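Nonau newsletter, August 15, 2026
Workplace trials

Walking trials paused after a stumble in the Sonthorpe lounge

Walking trials in the Sonthorpe lounge were stopped earlier this month after the robot lost its footing beside the sofa and went down on one knee. No one was hurt and nothing in the room was broken. The trials have been on hold while the team works through the logs, and this item sets out what we know so far.

The stumble came on run 106. The task was a simple one that had been done many times before: walk the length of the sofa, stop near the blue cushion, pick it up and put it back straight. The robot had turned at the near end of the sofa and was taking its second step along the carpet when the left foot came down further forward than planned. The right foot did not catch up in time. The controller called for a recovery step, the recovery step was too short, and the operator pressed the stop button.

Pressing stop was the right call under the current procedure, but it also cut power to the legs, and that is why the robot dropped to one knee. The operator's spotter had hold of the safety strap and took part of the weight. The left hand touched the front of the sofa on the way down and left no mark that we could find.

Joni Heinonen went through the logs that afternoon and found two separate problems.

The first was a late reading from the force sensor in the left foot. Readings should reach the controller within 2 milliseconds. On this step one arrived after 100, long enough for the controller to treat the foot as still in the air when it was already on the floor. The sensor cable has since been swapped and the old one sent to Lehtinen, who supplied it, for testing. We have no answer from them yet.

The second was a setting. Alomow, the software that plans each step, had been updated to build 1005 before the run, and the update put the limit for recovery steps back to its factory value. Our own value for carpet is longer. The checklist asks the operator to confirm the build number but says nothing about checking the limits after an update, so the change went through unnoticed. Joni has added a line to the checklist, and the software will now refuse to start a walk if the limit doesn't match the one on file for the room.

There has been some talk in the kitchen that the carpet tiles were to blame. We looked at that. The tiles where the foot landed were flat and well stuck down, and the logs show no sign of a slip. The striped pattern was raised as well, but the foot placement on this run didn't use the camera, so it can be ruled out for now.

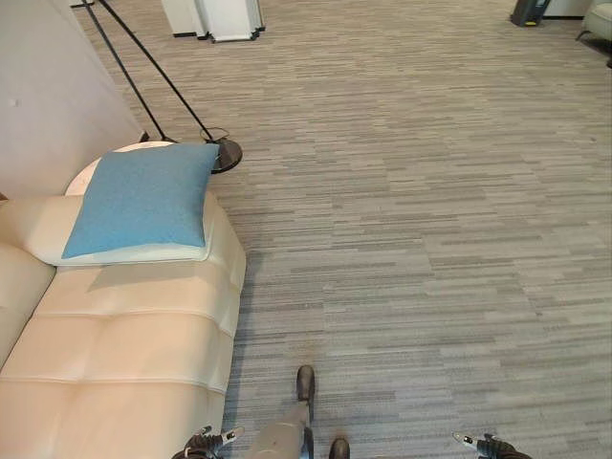
Page last changed: August 2026

The lounge stays open to everyone in the meantime. When walking starts again, the following will apply until further notice:

Keep to the far side of the room while the robot is on its feet, and please don't sit on the sofa during a run.

The floor lamp and the side table will be moved out before each session. Their places are kept clear so a recovery step has somewhere to go.

The spotter holds the strap for the whole run, including turns and pauses.

Stop will be changed to a controlled crouch, with the full power cut kept on a separate button. This needs a bench test first and is the main thing holding up the restart.

Anyone who was in the lounge during the run and hasn't yet spoken to Joni is asked to do so, even if they only saw part of it. Reports of near misses go to the same place, and can be made without giving a name.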